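双臂防碰撞这件事，我终于肯坐下来写了

拖了好久的一篇。上次在博客里吐槽逆解跳支之后，有好几位朋友留言问我双臂的自碰撞检测到底怎么弄，我当时回了一句“下篇写”，然后就没有然后了……今天补上，顺便给自己留个备忘，免得过半年又从头踩一遍。

先交代一下背景。我们这边的规划层叫 Plolent，是组里自己攒的一套东西，底下接控制器，上面接感知。单臂的时候它挺乖的，给个目标位姿，它老老实实给你一条轨迹。问题出在两条手臂要往中间凑的时候，比如左手递、右手接这种动作，规划器就开始闹脾气：要么直接报无解，要么给你绕一个巨大的弯，看得人心惊肉跳。

我一开始怀疑是采样次数不够，把上限一路往上加，除了等得更久，毫无变化。后来 Haruto Honda 看了一眼我的配置文件，问我：“你的安全距离是全局的吧？”我愣了一下。还真是！我给所有连杆对都设了 40 毫米，图省事嘛，一行搞定。可是两个夹爪要碰头，你却要求它们永远隔着 40 毫米，那规划器当然说无解，人家没骗我。

改法说起来很简单，把安全距离拆成按连杆对来配。大臂和大臂之间还是 40，腕部和腕部之间收到 8，夹爪末端对夹爪末端收到 3，而且只在“交接”这个阶段才放开，别的时候照旧。阶段切换由任务层发一个标志，Plolent 收到以后换一张表。代码没几行，但是我为了那张表的格式跟自己吵了一下午（最后还是用了最土的那种，纯文本，一行一对，谁都看得懂）。
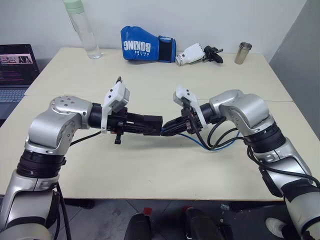

为什么不干脆在交接的时候把自碰撞检测整个关掉？

因为关掉以后，前臂和肘部也跟着没人管了，末端对得再准，后面的连杆照样可能撞在一起。按连杆对单独放宽，只动需要靠近的那一对，其余的约束都还在。

另外一个坑是相机支架。模型文件里原来只有手臂和夹爪的几何，腕上那块白色支架和小相机压根没写进去。规划器眼里那儿是空气，于是很开心地让另一只手从那里穿过去。我在仿真里看得一身冷汗，赶紧补了两个包围盒，宁可画大一点。线缆我还没想好怎么建模，软的东西太难搞了，目前是给腕部转角加了限位，粗暴但是能用。有更优雅办法的朋友请务必留言教我！

再说说速度。拆表之后检测的连杆对变多了（以前我偷懒，相邻的、看着不会碰的，统统跳过），单次规划慢了一截。我拿 Backlund 那个小工具跑了一遍剖析，发现大头居然花在重复加载网格上，每换一次阶段就重新读一遍文件，写这段代码的人真该打手心，嗯，就是我。改成启动时读一次、之后只换距离表，在我自己的测试集上，平均一次规划是 39 毫秒，我很满意了。

还有个小细节差点忘了：换表的那一刻，手臂如果正好处在旧表允许、新表不允许的位置，下一次规划会因为起点非法直接失败。退出交接时特别容易碰到，两个末端还挨着呢，你就把 40 毫米的要求加回去了。现在的做法是先沿着末端方向退开一小段，用宽松的表走完，再切回严格的表。

下一步想把感知那边的点云也接进来，让桌上的杂物参与碰撞检测，现在还是我手写几个盒子在糊弄。等接好了再来汇报，配置文件的格式我整理一下也会贴出来，想要的先在评论里喊一声。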